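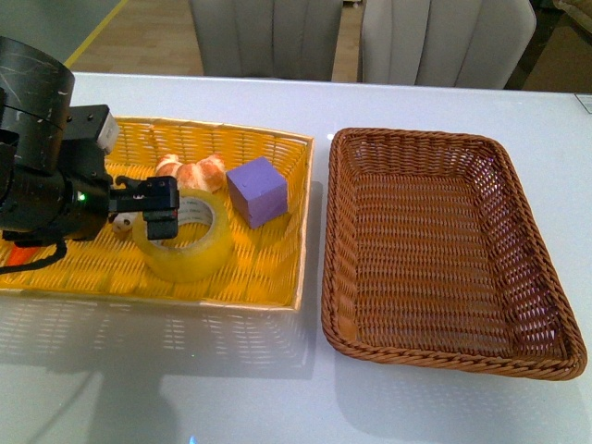 Fig. 1. Gripper over the yellow basket, tape roll and bread next to it. Brown basket empty.

Handout 3 — setting up the Tretetti cell
Notes: Bo-ram Jang. Corrections to Roxana Marinescu please, before the December lab.

Power-up order. Controller first, then arm, then wrist camera. Wait for the green light on the wrist. No light = check the plug under the table before you touch anything else.

Homing. Run HOME at low speed, hand on the stop button. If it quits with code 39 the elbow was parked too far over, jog it back by hand and run again. Don't skip homing after a power cut, even a short one.

Cables. Loop has to hang free with the arm streched all the way out. Last group tied it too tight and we lost a connector. Retie every 200 cycles, write it in the log.

Fingers. Wipe with a dry cloth, no alcohol on the pads. Scuffs on the outside don't matter. Check the tips meet — close on a strip of paper and pull, it should drag evenly on both sides. If one side slips, loosen the two finger screws, close, retighten.

Rim check. Do this one after any finger work. Close on the basket rim at half force, one finger inside, one outside. 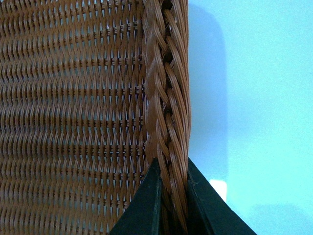
Tips level with each other, braid not crushed. Then open slowly. If the basket comes along with the fingers the opening width is set too small, go to the Grip page and put in 178. Save!! It forgets otherwise.

Basket positions. Yellow left, brown right, strip of table showing between. Yellow is pick, brown is place. If someone moves a basket, reteach both, not just the one.

Transfer test. Tape roll first, its the hardest to hold straight. One finger through the center hole. Lift, pause over the gap, lower. Then the soft cube, then bread.

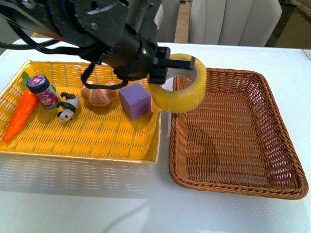 Fig. 2. Transfer test, tape roll held by the center hole, near the inner edge of the brown basket.

Shutdown is the reverse of power-up. Log sheet goes in the Pyo folder, spare pads are in the drawer marked Genareck.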